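Kitchen robots still slow at clearing up, Sondel trial finds

Robots can put away groceries and tidy a counter, but they need far more time than a person and still make mistakes, according to results released in December by Sondel, a company that tests home and store equipment.

Sondel ran two machines, the Fandix and the Manalo, through 1587 attempts at small household jobs. These included putting fruit in a bowl, folding dish towels, loading cups into a rack and wiping down a counter after breakfast.

Fruit was the easiest job for both. The Fandix took 19 seconds on average to pick up an apple and set it in a bowl, and the Manalo took 39.

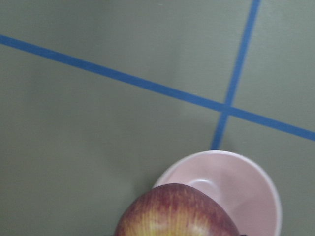 Towels gave the most trouble. Both machines often picked up two layers at once, and neither could finish a full stack without help. Cups went better, though handles facing the wrong way slowed things down - the Manalo sometimes stopped and waited for a person to turn the cup.

Gesik, a grocery chain that paid for part of the work, wants to know if the same arms could restock produce displays overnight. It plans to try one in a single store next year, with a clerk on shift to step in.

Neither machine is on sale for home use. Sondel said it will repeat the towel and cup jobs in the spring, with at least 1000 attempts for each machine, and will add a test with wet dishes.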